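Bottom shelf: chip cans next to bags, how do you keep them standing?

Store Layout and Fixtures > Small stores

renato_o
Posted Monday 7:42 am

We have a small snack section on a gray gondola, bottles on the upper shelf, chips on the lower one. The lower shelf has bags on the left end and the tall chip cans right next to them. No divider. The bags slump to the right and the cans end up leaning. By the afternoon the cans are never where I left them.

Shelf is smooth metal, no liner. It has the white ticket strip along the front and that doesn't hold anything back. I don't want to spend more than $40 on this. What are people using?

Renato Ocampo
Skiketti Corner Market

canan.b
Replied Monday 8:15 am

Wire divider. One between the bags and the first can and you're done. If your back panel is perforated you can hook it at the back, otherwise get the magnetic kind. I have 3 of the magnetic ones from Vogler and they have stayed put since September. Wipe the shelf first or they slide.

JPacheco
Replied Monday 8:31 am

I would take the bags off that shelf completely. Bags belong in a basket or on clips. They are never going to stack, you can only pile them, and a pile moves every time a customer pulls one from the middle. A divider just gives the pile something to lean on.

canan.b
Replied Monday 8:50 am

The divider is supposed to be leaned on. That is what it's for.

JPacheco
Replied Monday 9:04 am

Magnetic ones walk. I had them at my old store, Besstead shelving, powder coated. Every morning they were at an angle. Hooked ones are fine, I have no argument with hooked ones.

renato_o
Replied Monday 9:20 am

No holes in the back panel that I can find, it's flat. So hooked is out unless I change the panel.

A basket would have to go on the floor and I don't want anything on the floor in that aisle. It's narrow already and one customer comes in with a walker.

ildi_kun
Replied Monday 10:12 am

How deep is the shelf? If the cans are standing in one row with all that space around them, they will tip whatever you put next to them. Pack them tight, two deep, shoulder to shoulder. A single can with air on both sides falls over when somebody bumps the unit with a cart.

Also put the tall stuff at the ends and the bags in the middle. The upright at the end of the bay holds the cans for free.

renato_o
Replied Monday 10:40 am

21 inches deep. I don't always have enough stock to go two deep. The cans come in mixed flavors and the orange ones and green ones sell faster, so there are gaps by lunch.

ildi_kun
Replied Monday 10:58 am

Then close the gaps by lunch. Slide everything to one side and leave the empty part in one piece. It takes a minute. I'd sooner see one empty section than a can, a gap, a can, a gap.

JPacheco
Replied Monday 11:16 am

Agree with Ildikó on closing up. Disagree on bags in the middle, then you get them slumping in both directions.

luana_m
Replied Monday 1:05 pm

We use the clear acrylic bins from Pamedero for bags, the low ones with the cut-out front. They sit right on the shelf. Two of them hold our whole bag range — not the family size, those go up top. Nothing leans on the cans anymore because the bin has its own sides. They scratch, so don't expect them to look new for long.

I also put a strip of rubber drawer liner under the cans. Cut it shorter than the shelf so it doesn't show over the ticket strip.

canan.b
Replied Monday 1:22 pm

Liner is a good call. It would stop the magnetic dividers from sticking, though, so pick one or the other for that end.

Can you post a photo, Renato? Hard to tell how bad the lean is.

renato_o
Replied Monday 3:36 pm

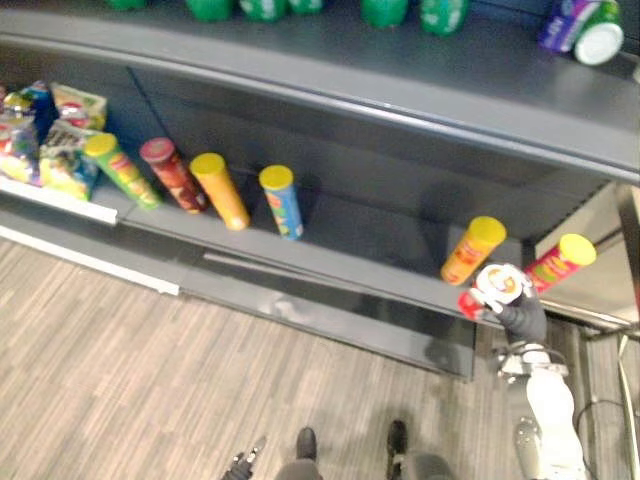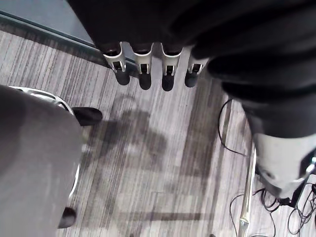

First photo is the lower shelf, bags at the left end and the cans beside them.

luana_m
Replied Monday 3:52 pm

OK, the green can is right up against the bags. A bin would fix that. The blue one on the other side is standing pretty much straight, so I don't think your shelf is the problem.

JPacheco
Replied Monday 4:10 pm

You have a long empty stretch between the blue can and the ones on the right. Move the bags there, or at least half of them. And I'd lay that purple container on the top shelf back against the panel or stand it up, it's on its side with the cap toward the edge.

renato_o
Replied Monday 4:25 pm

Will do on the purple one. I'm going to try one bin and the liner first. If the bags still spill out I'll look at a divider — Canan, which size Vogler do you have?

canan.b
Replied Monday 4:41 pm

The 4 inch high one. For the tall cans I'd go up a size.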